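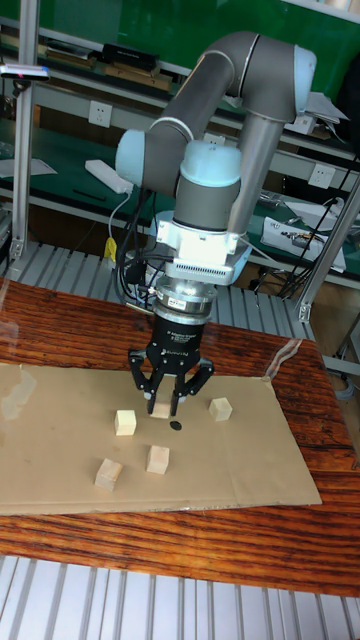
Benedikt Gerlach wrote under my August post that one layer of cardboard is plenty for smothering a lawn, as long as the overlaps are generous and you don't skimp on what goes on top. I've been thinking about it ever since and now I'm ready to go!

So, the plan. I have 300 square feet of tired front lawn in Irerent and I want it to be a flower bed by spring – coneflowers, asters, a few grasses, maybe a currant bush if I can sneak one in. No digging if I can help it. The soil is clay and the lawn is mostly creeping bent with dandelions and a patch of something with runners near the sidewalk that I'm pretty sure is quackgrass. I've been saving plain brown boxes since summer and the garage is full.

What I'd love to know is whether it's too late to start, whether I should mow first, and how deep the wood chips need to be. Also, do I really have to pull off every bit of tape? Any stories very welcome, good or bad.

Posted by marigoldmile, November 2020

2 replies

hollyhock_hal

Not too late at all, fall is my favorite time for this! The rain and snow do the soaking for you and the worms have all winter to work on it. I did my side yard in Serkia the same way and by the end of spring I could push a trowel through where the sod used to be.

Mow as short as your mower goes and leave the clippings where they fall. Then water the ground well, even if it feels damp. Lay the cardboard with at least 6 inches of overlap and wet it again until it sags into the dips in the lawn. This is the part people rush. Dry cardboard slides around and lifts in the wind, and then you are out there in your slippers chasing boxes down the street (ask me how I know).

Chips: I'd go 4 inches at the very least. They settle a lot. My first load came from Meinecke, the tree people, and it looked like a mountain in the driveway and then like nothing at all once I'd spread it. If you can get compost, put a couple of inches of that down before the chips, and you'll be able to plant small plugs much sooner.

Tape, yes, pull it. Plastic tape does not rot and you will be finding it for years. It peels off much more easily if you soak the boxes overnight. Paper tape can stay unless it's the kind with threads in it. Skip anything glossy.

About the quackgrass – I would put down two layers there, whatever Benedikt says about one! And cut a clean edge with a spade along the sidewalk, a few inches deep, so the runners don't just stroll out sideways.

Have fun with it. Asters in clay are a joy.

tomsbackfence

did mine with 3 layers of newspaper and it was fine. no cardboard. the dandelions came back in a few spots and I pulled them, easy after the soil got softer. Buller sells a brown paper on a roll too but its pricey if you already have boxes

keep the chips away from the currant stem if you plant one. mine rotted at the bottom

post photos in spring!!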